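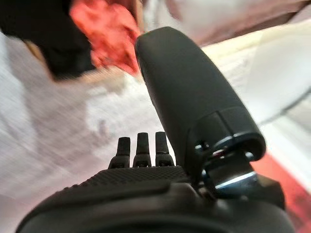
# The New Hire Does Linens

At the Rusthorpe, a hotel with 69 rooms and one elevator you can trust, the newest member of housekeeping doesn't take lunch. It doesn't take the stairs either, and that has turned into a bigger issue.

The robot came in January on a lease from Kellberg. The staff call it Gunawan, after the sticker on its shipping crate. Its job is to handle the cloth: pick it up, move it, let it go. Letting go was the hard part to teach, according to Consuelo Bravo, who runs the floor and has trained a few teenagers with the same problem.

"I used to do a room in 30 minutes," she told me. "Now I do a room in 30 minutes and I also have a coworker to step around."

She isn't against it. Her shoulders hurt less, and she no longer hauls the heavy bags to the chute. What she misses is Mayuree Nuchit, her partner on the third floor for seven years, who now spends her shifts at a desk in the old luggage room, watching Gunawan's work on a monitor and stepping in when it gets confused by a pillowcase. 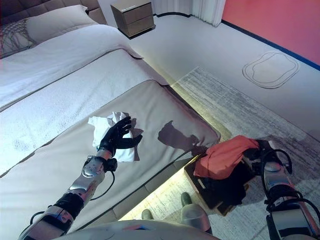

Nuchit got a raise and a chair with lumbar support. She also got a headset, a login that expires every Friday, and a title, Fleet Associate, for a fleet of one. She says she likes the work fine. She eats lunch alone more than she used to, and she has started going up to the third floor on breaks to "check the sensors," meaning Bravo.

Jenő Fülöp, the general manager, promised in writing that no jobs would be cut before 30th June. I asked him about the day after. He said it was a Sunday, and that they were fully booked.

Bravo has kept the letter. It's taped inside her supply closet, next to the elevator repair number.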